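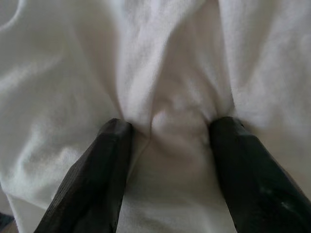
Photo: Filico, Rivthorpe

Filico Wall Clothesline, Item 2934

The Filico is a pull-out clothesline for a balcony, a bathroom or a small yard. The case is fixed on one wall and the hook is fixed on the opposite wall. When you need the line, you pull it out and turn the lock. When the clothes are dry, you open the lock and the line goes back slowly into the case.

We are selling this clothesline from our store in Esbridge and by mail. It is available in gray and in cream. Both colors have the same line inside.

The line is a braided polyester cord with a smooth cover. Many customers ask us if a steel line would be better. Steel does not stretch, this is true, but it is hard for the fingers in winter and it can leave a dark mark on a pale shirt after the cover becomes old. The polyester cord stretches a little in the first weeks, and then it stays. You can correct this stretch with the lock.

The recommended load is about seven kilograms of damp laundry, spread along the whole line. Please do not hang all heavy pieces in the middle. Put jeans and towels near the walls and the light things between them.

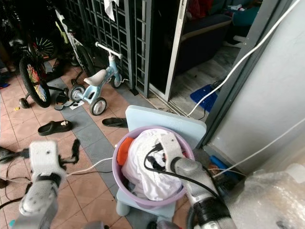 Tsutomu Ikeda

I grew up in Chiba, in an apartment with a narrow balcony, and my mother dried the laundry of the whole family there. She used a pole, as is usual in Japan. When I moved to Rivthorpe I could not find a place for a pole, so I began to look at pull-out lines, and I was not satisfied with most of them. The spring was too strong, and the cord came back like a whip. For the Filico we asked for a brake inside the case. It makes the return slow, and you can let go of the hook without worry.

The other thing I wanted was a lock which can be used with one hand. It is a wide knob under the case. A quarter turn to the right holds the line, a quarter turn to the left makes it free. If you feel that the knob does not want to turn, pull the line a little toward you first.

For white cotton I would like to give one piece of advice from home. Shake every piece well before hanging it, and pull the seams straight with your hands. With T-shirts, hang them from the bottom hem, so the pegs do not leave a shape on the shoulders. Strong colors should be dried with the inside turned out if the line is in direct sun.

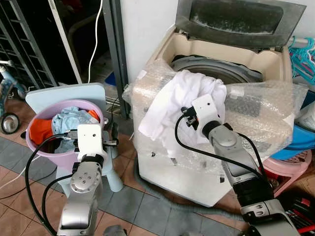

Installation

The wall must be solid. Brick, concrete and thick wood are suitable. For a hollow wall you need special anchors, and these are not in the box, so please ask at a hardware store which type is correct for your wall.

Hold the bracket on the wall at the height you like and mark the holes with a pencil. Most people choose a height a little above the eyes. Drill the holes, push in the plugs and tighten the screws. Then hang the case on the bracket and press down until you hear a click. The hook must be at the same height on the other wall. If it is lower, the clothes will slide together to one side.

Before drilling, please check that there is no pipe or electric cable in the wall. In a rented apartment, ask the owner first.

What is in the box

Case with line and wall bracket
Wall hook
2 screws with plugs for the bracket
2 screws with plugs for the hook
Paper guide in English and Japanese

Clothespins are not included.
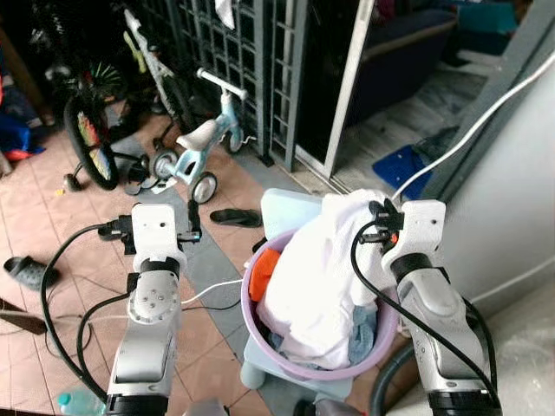 Care and spare parts

Wipe the line with a damp cloth before use, especially in spring when there is pollen. Let the line dry in the open air before you send it back into the case. Do not put oil in the case. The brake works by friction, and oil will make it useless.

The cord can be replaced, but the case must be opened for this and the spring inside is under tension. Please send the case to our workshop in Esbridge and we will do the work. The wall hook and the bracket are sold separately. When you order a spare part, write the item number and the color of your case.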